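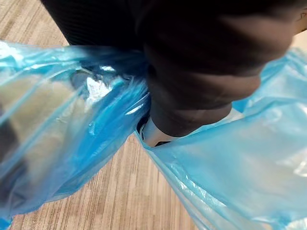 Visit report: match analysis open day at Carretero

Carretero is a second-tier club with a training center outside town, and each September it opens its analysis department to coaches from amateur and youth teams. I coach an under-17 side and signed up for the afternoon session. The program had three parts: a talk on the club's build-up structure, a look at the tagging workflow, and an hour beside the pitch watching a positional exercise. Places were limited to 30 and all of them were taken.

The talk

The first part dealt with the 3-2 base Carretero uses in its first phase. On paper the team lines up in a 4-3-3. When the goalkeeper has the ball, the left back stays level with the two center backs, the right back moves inside next to the holding midfielder, and the two eights push up between the opponent's lines. None of this is new. The useful part was the detail on spacing. The analysts want the two players in the second line no more than 12 meters apart, and staggered, so that one forward cannot screen both with the same curved run.

They showed clips from the home game against Ulgate, who pressed in a 4-4-2 with the ball-side winger jumping to the outside center back. In the first half hour Carretero played into that jump four times and lost the ball on three of them. The pass to the left back arrived with his body closed to the field, and his only forward option was the touchline. The correction was small. The near-side eight dropped five meters, the Ulgate fullback had to decide whether to follow, and the winger on that side received in the space if he did. The same pattern appeared in the second half with better results, including the move that led to the only goal.

A coach behind me asked what happens when the opponent goes man for man across the whole pitch. The answer was that the goalkeeper becomes the free player and is told to carry the ball until somebody leaves a marker. They had two clips of this, one good and one that ended in a corner against.

Tagging workflow

The department uses software called Punumis. An average league match produces 288 tagged events at Carretero, well below what a commercial data supplier delivers, and the low number is intentional. Only actions tied to the club's own game model are tagged: entries into the final third, the structure behind the ball at the moment of loss, the first three seconds after loss, and set pieces. Ordinary passes are left to the supplier's feed. We were split into groups and mine went through the second-half file from the Ulgate match. The stations were spread over several rooms, and waiting for a turn at one took most of the half hour allotted.

The tagging is done twice. One analyst works live with a reduced panel of nine buttons, and a second goes through the full recording the next morning. Where the two disagree, the clip is kept in a separate folder and discussed. Most disagreements concern the moment a counterattack ends and settled possession begins. The club's rule is that the transition is over when the opponent has six players behind the ball, which gives a cutoff anyone can apply. 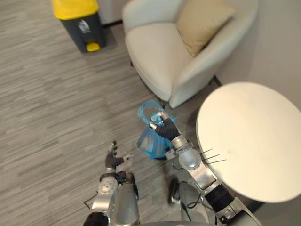

Rest defense took up the largest share of the questions. Carretero keeps three players plus the holding midfielder behind the ball when a cross is likely, and the far-side fullback is told to hold a position level with the penalty arc. Analysts grade each situation from one to four according to the number of passing lanes covered, the distance to the nearest opposing forward, and body orientation. For amateur use I would reduce this to two grades. A demonstration also needs no equipment: any two objects can stand for the center forward and the winger on the far side, and the distance between them can be paced out and the cover positions argued over. I have done the same at halftime with water bottles. The point to get across is that the defender nearest the forward stands goal side and half turned before the ball is lost. The grade sheet from the last 39 matches showed a clear weakness on the left, which the staff put down to the left eight arriving late in the box and leaving the half space open behind him.

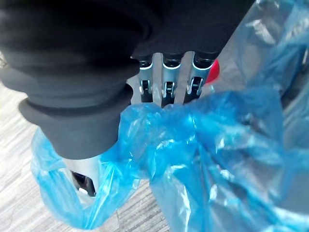

Pitch session

The exercise was an eight against six plus goalkeeper on two thirds of a pitch, run by the under-19 staff. The attacking eight scored one point for a goal. The defending six scored one point for winning the ball and reaching either of two mini goals on the halfway line within ten seconds. Blocks lasted four minutes with 90 seconds between them.

In the first block the defenders reached the mini goals three times, always through the same gap between the right back and the holding player. The coach stopped play once, moved the right back four steps inside, and let it run. In the second block they reached the goals once. The third block was looser as the players tired, and two of the attacks broke down on simple passes.

Positions were recorded with Cokero vests. The staff showed the output on a tablet after each block. Distances between the rest-defense players were plotted as a line, and the line rose each time the ball went wide. I would have liked to see the vertical distances as well, but the display had only one view.

Practical notes

Parking is behind the north stand and fills early. The fee was 100, with coffee and a printed copy of the slides included. The clips are not handed out. Bring a jacket for the last part, as the training pitch is exposed and the session ran until 6:30 p.m.

The next open day covers set pieces, and registration goes through the club office.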